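Movia veut apprendre le rangement à ses robots, geste par geste

Publié en novembre - Rubrique Industrie - Lecture 4 min

Pas de code, ou presque. Chez Movia, le robot apprend en regardant faire, ou plutôt en se laissant faire. Un opérateur prend la main à distance, exécute la tâche, recommence. La machine enregistre tout : position des articulations, images des caméras, ouverture des doigts. Ensuite seulement, on entraîne le modèle.

L'entreprise a présenté le mois dernier l'avancement de Testiveck, son programme de démonstration par téléopération, monté avec l'intégrateur Varnix. Objectif affiché : des tâches d'entrepôt simples, approcher un rayonnage, tendre la main, saisir un carton, le reposer ailleurs. Rien de spectaculaire. Mais des gestes qu'un programme classique gère mal dès que le carton est de travers ou que l'étagère a bougé.

619 démonstrations enregistrées à ce jour, selon le dossier remis à la presse. Chacune dure 30 secondes au maximum, après quoi l'opérateur relâche les commandes et repart de la position de départ. Les essais ratés sont gardés aussi, étiquetés à part. Varnix dit s'en servir pour apprendre au robot à se reprendre quand la main arrive trop haut, ou trop loin sur le côté.

Le matériel est un humanoïde à deux bras, deux jambes, avec d'un côté une main noire à cinq doigts. L'approche est la partie la plus longue à montrer : il faut amener la paume au bon endroit sans toucher ce qui dépasse, et surveiller l'autre bras en même temps.

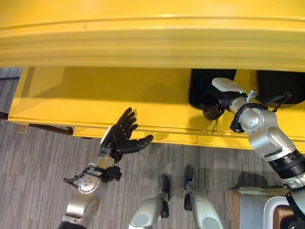 Manurung, qui teste une méthode concurrente, n'est pas convaincu par le tout à distance : guider le bras directement à la main donne des trajectoires plus propres, fait savoir l'entreprise, et l'opérateur sent tout de suite quand ça force. Avec des manettes, ajoute-t-elle, on corrige sans arrêt, et le robot finit par apprendre les corrections en même temps que le geste.

L'argument est connu dans le milieu. Movia ne le conteste pas vraiment. Réponse de ses équipes : le guidage manuel marche bien pour un bras fixé sur une table, beaucoup moins pour une machine debout, avec deux bras et un équilibre à tenir. Et puis la personne qui guide se retrouve dans le champ des caméras, ce qui complique la suite. Il faut masquer, ou filmer deux fois.

Le compromis retenu pour Testiveck : quelques postures clés réglées à la main, moteurs relachés, puis tout le reste en téléopération. Les postures servent de repères. L'opérateur les retrouve à l'écran et sait où il en est.

Autre sujet, la vue. Une caméra au niveau de la tête donne l'ensemble, mais le bras passe souvent devant la cible. D'où une deuxième petite caméra, au poignet, qui regarde au plus près. L'image est moins lisible pour un humain - rayonnages penchés, moquette sur toute la moitié droite - et il faut s'y habituer. Les opérateurs débutants disent perdre le haut et le bas pendant la première heure. Le modèle, lui, n'a pas d'habitude à défaire, il prend les deux flux tels quels.
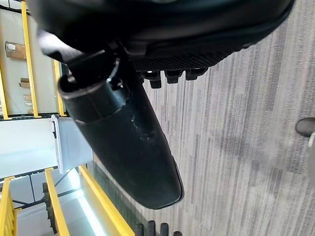 Vue de la caméra de poignet, avec à gauche les montants jaunes et les cartons. Photo Movia

Côté résultats, Movia avance un taux de réussite de 95 % sur la tâche la plus simple, la main amenée devant l'étagère et arrêtée à la bonne distance. Un chiffre à prendre pour ce qu'il est : mesuré en interne, sur un seul site, avec un éclairage qui ne change pas. Pour la saisie complète du carton, aucun pourcentage communiqué. On nous parle de résultats « encourageants », sans plus. Varnix précise que le poids des cartons n'a pas encore été varié, et que les essais se font tous à vide pour l'instant.

La question du temps revient aussi. Une demi-journée de téléopération fatigue, les gestes deviennent moins nets vers la fin, et ça se voit dans les données. Les séances ont donc été raccourcies, avec 2 opérateurs qui se relaient sur le même poste. Problème : ils n'ont pas la même façon de faire. L'un arrive par dessous, l'autre de face. Faut-il garder les deux styles ou n'en montrer qu'un au robot ? Les équipes ont essayé les deux options, la comparaison est en cours et devrait figurer dans le prochain point d'étape.

Manurung de son côté annonce ses propres essais sur rayonnage, toujours en guidage direct, mais avec un bras seul monté sur un chariot. Les deux approches pourraient être comparées sur une tâche commune, l'idée circule, rien de signé. Il faudrait déja s'entendre sur le carton, la hauteur de l'étagère et ce qu'on appelle une réussite. Pour Movia, un carton reposé de travers compte. Pour Manurung, non.

Quant aux enregistrements, Movia n'exclut pas d'en ouvrir une partie aux laboratoires qui en feraient la demande. Le format n'est pas arrêté, la licence non plus. Prochaine série de démonstrations prévue avant la fin de l'hiver, avec des cartons de tailles mélangées et, si le calendrier tient, un second site chez Varnix.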